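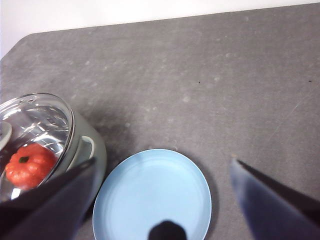 Page modifiée le 2020-01-14

Cista cherche un aide de cuisine - 8 heures par semaine, dès avril. Vous préparez les légumes, surveillez les cuissons, dressez les assiettes et nettoyez le plan de travail. Expérience souhaitée, pas de diplôme exigé. Salaire : 600 euros par mois, repas compris.

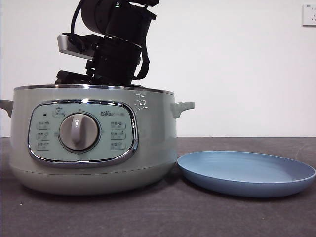 Cuiseur électrique Bear et assiette bleue

Le poste est basé à Plisden. Envoyez CV et disponibilités à Eliseo Ponce - réponse sous 8 jours.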